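Personal Money Basics, Unit 5: Building a Small Emergency Fund
Instructor: Ilir Gashi, Dasanville Adult Learning

Last time we talked through household budgets, and I know a few of you went home and had a good long look at the grocery line (well done, truly!). Tonight we move on to savings, and we start small. A first goal of $500 is plenty for most families – enough for a tire or a dentist visit.

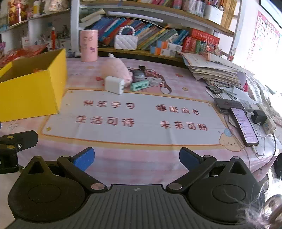
Say you put away $480 over a year. It comes to $40 a month, and if you have it moved on payday you may hardly miss it. Keep the money in its own account, somewhere you can reach it without a fee. 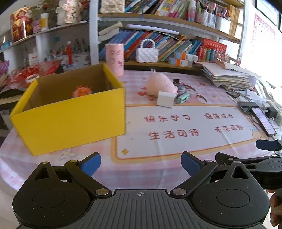

If you do have to dip into it, please don't feel bad, that's what it's for. Just start the monthly transfer again when you can – even a smaller one.

For next class: read page 11 of the workbook and write down the last surprise bill you paid, and how you paid it.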